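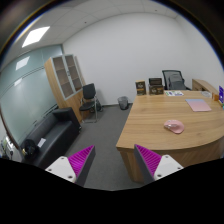
La pinza manual en el despacho, entre el sofá y la mesa.

Evaluación del kit de pinza manual Hekix: informe de avance
28 de mayo
Jianhua Luo, para la dirección de Montoya

El periodo se ha dedicado a la segunda fase de la evaluación, la de despachos y salas de trabajo. La primera, en cocina y almacén, quedó cerrada con 200 grabaciones válidas. En esta llevamos 383 de las 700 previstas en el plan.

Las tareas son de sobremesa: recoger objetos pequeños, apilar papeles y mover cajas. Cuiping Yuan se encarga de las sesiones y yo de la revisión posterior.

Sobre el kit, lo siguiente:

Dedos. El interior acanalado de color magenta cede bien con piezas redondeadas. Con hojas sueltas el agarre falla a menudo y hay que repetir la toma. Hekix ofrece unas puntas más finas, que no entran en el precio del kit básico. Hemos pedido un juego a prueba.

Placas de montaje. Los tornillos se aflojan tras varias horas de uso. Los apretamos al empezar cada sesión y el manual debería indicarlo.

Cámara. La lente de gran ángulo recoge casi toda la habitación además de los dedos. En despachos con mampara de cristal aparecen reflejos de las luces del techo. De momento no hemos descartado tomas por este motivo.

Programa de revisión. La versión entregada por Hekix se cierra con archivos largos. El proveedor anuncia una corrección, sin fecha.

Gasto. Se mantiene dentro de lo aprobado. La única partida nueva son casi 200 euros en baterías de repuesto.

Queda pendiente comparar el kit con el de Drornar, que llegó sin cargador y aún no se ha podido probar. Si el cargador se retrasa más, proponemos pasar esa comparación a octubre y terminar antes las tomas de despacho. Necesitamos respuesta sobre este punto para reservar las salas.

Documentos relacionados
Informe de la primera fase: cocina y almacén
Condiciones de préstamo del kit Drornar
Presupuesto de Greritz para almacenamiento de datos
Guía de montaje y calibración, Hekix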